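Stop hiding the good tray

04/05/2020
Raimo Savolainen

Everyone is cleaning closets right now and I want to say something about it before I lose the nerve, or the hour. We are throwing out the wrong stuff. Or no, we're keeping the wrong stuff in the wrong place. Let me start over.

My mother had a cupboard for nice things. Bottom left, sticky door. In it, serving plates, two trays, a gravy boat shaped like a shell, all of it wrapped in newspaper. It came out in December. Then it went back in. Eleven months of the year we ate off plates with chips in them and carried coffee across the room on a cookie sheet. A cookie sheet! With the brown stains baked into the corners.

I swore I'd never do it and of course I have a cupboard. Two, if you count the one over the fridge, which I can't reach without the step stool, so things up there are more or less retired.

The tidying people will tell you to take it all out, put it on the floor, hold it, decide. Fine. I did that. Took most of a Sunday's worth of patience and I don't have that much to start with. What I noticed was how little of it I wanted to get rid of. The shiny things, the smooth things, the plates that fit the hand nicely. I liked them. I just hadn't seen them since we moved from Ashby to Grerkby, and a couple had never been unwrapped from the move.

And meanwhile what's out on the counter? The ugly mug from Bekadov, the hardware place, free with a can of paint. A bread board split down the middle. Plastic tubs with the wrong lids. I use those every day and I don't care for a single one of them. I'd bet your counter is the same.

So here's my argument, such as it is. Swap them. Put the everyday junk in the cupboard with the sticky door and leave the good things out. If you need the cracked board you'll go get it. You won't, but you can.

My sister thinks this is dumb. She says good things get scratched, and then you don't have good things. She paid 220 dollars for a Clamine platter and it lives in a box inside another box. I asked when she last used it. She had to think. Then she said it was for when people come over, and I said nobody is coming over, have you looked outside lately. We left it there. She's not wrong that things get scratched, I want to be fair. I've scratched plenty. There's a bowl here with a fork mark across the bottom that bugs me every time I rinse it.

But a scratch you got from using it is at least yours. The newspaper doesn't do anything for anybody. I found a sheet around a saucer that had a grocery ad on it, coffee at a price that made me sit down for a minute.

The other thing people say is fingerprints. Glossy surfaces show everything, true. Black is the worst. You wipe it, turn to the window, and theres a thumb. My answer is keep a soft cloth on a hook and lower your standards. Ten seconds with the cloth. Nobody ever died from a thumbprint on a tray.

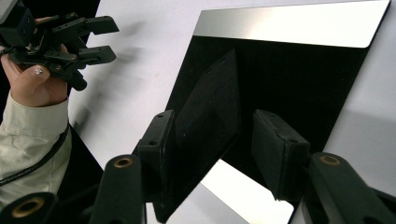 Flat things are the ones that suffer most from cupboards, I've decided. They get stacked, and whatever is on the bottom is gone for years. You forget how good they look stood up on an edge. Take a black plate with a gloss on it and a strip of brushed silver along the top, tip it so that edge climbs off to the right, and you get the whole dark face at once, with that paler silver part at the bottom. Laid flat under six others it's just a thing you have to lift. Lean it against the backsplash instead, or get one of those little racks. Mine was 10 dollars and it wobbles, folded cardboard under one foot, good enough.

I should admit I haven't fixed everything. The cupboard over the fridge is still full. There's a fish dish up there I'm a little afraid of. And I kept the Bekadov mug out, because it holds more than the others and I'm not going to be a saint about this.

But the rest is switched. Lunch today was toast and half a can of soup and I had it on one of the December plates, the blue rim, with crumbs all over it. I liked lunch more. Not a lot more. Some. I put the plate in the sink with everything else and it's sitting there now waitng for me, so I'd better go.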